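My afternoon at the Clultley open day

I had been meaning to go to the Clultley open day for three years, and every year something came up. A sick kid, a flat tire, a cousin's wedding (lovely wedding, terrible chicken). This January I finally made it! I signed up online back in the fall, got a confirmation number that was 1,407, and decided that was either my place in line or the number of emails they were going to send me. Both felt possible by the end.

Clultley, if you don't live out this way, is the robotics workshop in the old carpet showroom on the Cilgate road. You have driven past it if you've ever gone to the garden center. From the outside it still looks like a place that would sell you a rug. Inside they've kept the big front windows and the awful ceiling tiles and filled everything else with benches, cables, rolling carts and people in fleece vests.

Parking was a mess. The lot holds 81 cars (there's a sign, I'm not a person who goes around doing that) and I ended up leaving mine by the tire shop and walking back along the grass with my collar up. By the time I got in it was a little after two and the first talk had already started, so I stood at the back behind a very tall man and listened to the slides.

The talk was about hands. I expected arms, big orange ones, swinging car doors around, and there was one of those in the corner doing a slow wave that the little kids loved. But the woman giving the talk said the arm is the part they can buy from a catalog and the hand is where all the trouble is. Picking things up is hard. Picking up a thing you have never picked up before, on a table full of other things, is harder still. I have a teenager, so I was nodding along.

After that they let us wander. There were stations all the way around the room and you got a paper card to have stamped at each one. I am forty-six years old and I wanted every stamp.

The first station was a sorting line called Drornari, which takes small parts off a belt and puts them into trays. It was fast and a bit hypnotic and I watched it for far too long. A boy next to me kept asking what would happen if you put a sandwich on the belt. The guy running it said they'd rather not find out, and the boy's mother moved the boy's lunch bag to her other shoulder. Good call.

Second was a cart that follows you around. It followed me fine. It also followed the person standing next to me, and for a moment it seemed torn between us, which was kind of flattering.

Then I got to Kuo, and that's the one I really want to tell you about. Kuo is their project for getting grippers to deal with household stuff. What they do is put the gripper on a handle, with a camera on it, and a person does the picking up. You hold it, you squeeze, the two fingers close, and the camera records the whole thing from just behind the fingers. Do that over and over with enough different objects and they have something to teach the robot with. The person explaining it said a good session for them is 200 grabs, and that after a session like that your forearm lets you know.
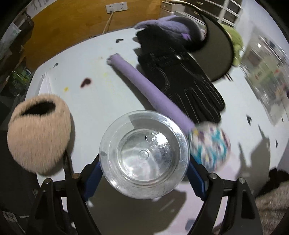
The bowl was the one everybody wanted a turn at. See-through plastic is a pain for cameras, apparently, because so much of what the camera gets is whatever happens to be behind it, plus shine. You and I look at a clear bowl and know where the sides are. A computer gets a lot of glare and a guess. So they like to practice on clear things, and they like to do it with plenty of clutter nearby, since nobody's kitchen table is bare. Mine certainly isn't. Mine has mail on it from October.

I got in line twice. My first try was embarrassing: I came in crooked and chased the bowl sideways until I bumped into everything else. The trick is to come straight down over it and let both fingers touch at the same moment. If one side gets there first, you just push. On my second try I went slowly, squeezed gently, and up it came, and I said "ha!" much louder than I meant to. A girl of maybe seven went after me and did it perfectly the first time, without any comment at all.

What surprised me was how soon you stop thinking about the tool. The grabby part feels clumsy for the first minute and then your hand sort of moves out to the end of it. I asked whether the robot gets that feeling too and was told, very kindly, that the robot gets numbers. Fair enough.

I also asked how long before one of these can empty my dishwasher. Lots of laughing, and then a real answer, which was that it depends on the dishwasher. Plates standing in a rack are nice and predictable. Wet glasses are a nightmare, and nobody there wanted to talk about the silverware basket.

The snacks were fine. Coffee from a big urn, the little shortbread squares, and some kind of lemon bar that had run out by the time I got there (I saw the crumbs). There was a second talk at four about safety fences and I stayed for most of it, but my feet were done and the room had gotten really warm.

I left with a full card, all the stamps, and traded it in at the front desk for a pencil. It's a pretty good pencil.

If you want to go next year, sign up early, park by the tire shop to begin with, and head for Kuo before the line gets long. Bring a kid if you have one handy. Mine says he'd come along if there's a chance of seeing what happens with the sandwich.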